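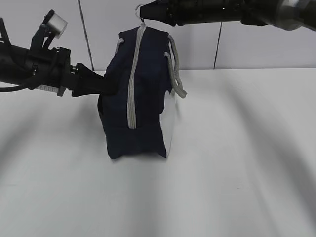 Figure 5.1 A navy fabric bag with a gray zipper and cord handles.

Chapter 5
Bags and Soft Cases

A bag has to open, close, carry weight and keep its shape. Most of the trouble a sewer meets comes at the places where two of these jobs share one seam. On the bag in Figure 5.1, the zipper runs down the middle of the front and stops before it reaches the bottom. The fabric under it is left whole.

In this chapter you will draft a flat-bottomed bag from four pattern pieces, set a zipper into the front panel, and attach two cord handles. Read the section on seam allowances in Chapter 3 before you cut anything.

You will need medium-weight woven fabric, a second color for the side panels, a 22-inch zipper, piping, and cord. Cut the zipper to length after it is sewn in.

Words to know: panel, piping, zipper stop, bar tack, ease.

5.1 Choosing the Fabric
Stiff fabric stands up without help but creases at the corners. Soft fabric needs a lining or interfacing.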